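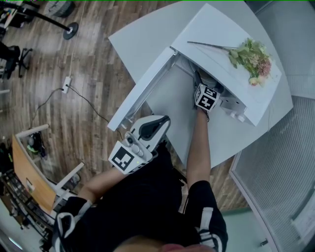 4.2 Storage after the move to shared desks

The survey was sent to all staff at the two firms in July, after both had given up assigned seating. Responses came back from 178 people. Each was asked to list everything they kept at the office that was not issued by the employer, and to say where it was kept. The lists were then coded by the authors, with duplicates within a single list removed. This left 559 items. An item was coded once by location and once by type, and the tables in Section 5 use both codes.

Gravine and Kekana had handled storage in different ways. At Gravine, every employee was given a locker near the entrance to the floor, and the drawers at the desks were meant to be empty at the end of the day. At Kekana, lockers were given only to those who asked for one, and the desk drawers were left without a rule. Both firms used the Evum booking system, in which a desk is reserved the evening before or on arrival. Evum does not record what is stored at a desk, and neither firm had added a field for it.

We expected lockers to take over most of what the desk drawers used to hold. For coats, shoes and bags this was largely the case at Gravine. For small items it was not. Pens, chargers, tea, medication and paper notes were more often carried in a bag all day or left in a drawer against the rule. Several respondents said that a locker at the other end of the floor was too far away for something needed more than once before lunch. One wrote that she had stopped using hers after the first month and could no longer remember the code.

The type of item mattered more than its size. Food was almost never kept in a locker at either firm, although both allowed it. Paper was kept wherever the person last sat, and was the type most often reported as lost. Items with some personal meaning, such as photographs and mugs, had mostly been taken home before the move, and those who had taken them home rarely brought them back. This agrees with the interview material in Section 4.1, where the same items came up as the first things people noticed were missing.

Reach and posture also play a part. A drawer can be used without leaving the desk, by a person sitting or standing, as in Figure 2, where a person standing at a white desk reaches forward with both arms and a white drawer is open. A locker requires a walk and usually a code. Respondents who reported back or knee trouble were more likely to say they relied on drawers, and they were also more likely to book the same desk again and again. We did not ask about health directly, so this group includes only those who raised it themselves in the open comments, and it is likely to be an undercount.

Repeat booking deserves a separate note. Evum allows a desk to be booked up to 2 weeks ahead, and at Kekana a fair number of staff used the full period to hold on to one desk. Where they did so, the drawer became theirs in practice. Colleagues who booked the desk on an off day described finding it full and leaving the contents alone. None of them reported it to the facilities desk. At Gravine the same pattern was weaker, which we put down to the end-of-day clearing. Cleaning staff there placed any items left in drawers in a box by the elevators, and respondents gave this box as the main reason they no longer left things behind. Some also named it as the place they went first when they needed a pen.

The Jultcombe building, where both firms rent space, sets limits on what either could have done. The floors have few interior walls, and the fire plan does not allow lockers along the windows. Gravine placed its lockers in one block, and Kekana placed a smaller number beside the kitchen. Kekana's lockers were used more for each locker installed, but the comparison is not a clean one. The people who had them had asked for them, and they passed them on the way to get coffee. A firm with more freedom over its floor plan could test the effect of distance by spreading the same number of lockers across several spots. We were not able to do this.

Three other limits should be kept in mind. The lists were written from memory, and people forget what is at the back of a drawer. In a short check at Kekana, staff who agreed to open their drawers after filling in the survey often found things they had not listed, mainly cables and packets of sugar or sauce. These finds were not added to the count. Second, the question left out items issued by the employer, and at Gravine some respondents were unsure whether a headset counted. We coded headsets as issued unless the person said they had bought it. Third, the survey was done in summer, when there are fewer coats, umbrellas and spare shoes in the office. A winter round would probably show heavier use of lockers at both firms.

Taken as a whole, the responses suggest that the location of storage shaped its use more than the amount provided. Staff at Gravine had more space per person than before the move and still described themselves as having nowhere to put things. Staff at Kekana had less space on paper, complained less about it, and had more disputes over particular desks. Satisfaction with storage was not closely tied to satisfaction with shared seating in general. Some of those who liked the new arrangement best were among the people who carried everything with them, and they said they had worked that way for years.

The next section looks at the booking records for the same period and compares the desks that were held by repeat booking with those that changed hands daily.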